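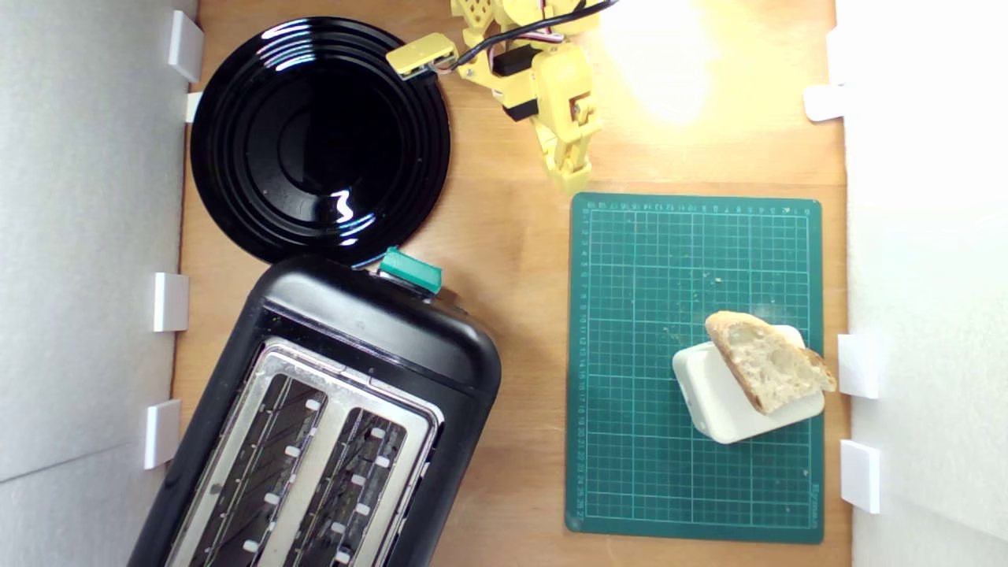 Black plate, two-slot toaster, a wedge of crusty bread waiting on the green mat.

Toast, then. Again. Rhiannon Rosser has eaten it for breakfast most days since August and says she isn't bored yet, which is more than can be said for her husband.

She writes the breakfast pages for Pitinow, a small food quarterly, and her rule is that you get the bread right first and worry about the toaster later. A proper loaf. Crust with some colour to it, holes in the crumb, cut thick. Trouble is, thick doesn't always fit. Long slots are kind to a sandwich slice and hard on anything with a curve, so a wedge goes in crust end down, or gets trimmed, or goes under the grill and you stand there watching it.

"People buy 50 quid's worth of toaster and put a frozen end in it," she says. "Cut it while it's fresh. Freeze it flat. Thats the whole trick."

The lever matters more than you'd think. Rosser likes one she can find half asleep. A bit of colour on it helps, teal or red, whatever, so long as it isn't black on black at six in the morning.

Plates next. Taras Pavliuk, who sells tableware from a shop called Tkachuk, has strong views here. Dark glossy ones look lovely under toast, every crumb shows, every fingerprint too. Raised rings he's fond of. Stops the slice sitting flat in its own steam, he reckons, and a soggy bottom is what he minds most. He warms his on the radiator. He has 3 at home and won't say what he paid.

And the cutting. Rosser saws on a wooden board, long bread knife, no pressing. Pavliuk tears. They have argued about this at lunch, at length, over soup. Craft mats with a grid are for paper and fabric, both agree, so keep the blade for the board even if the bread ends up parked on one for a minute.

Butter: out of the fridge the night before. Salted. Marmalade if there's any left from the last batch, otherwise honey, otherwise nothing at all and eat it standing up by teh sink.

Crumb tray: empty it. Over the bin, unplugged, once a week. Rosser does hers on Sundays, after the papers.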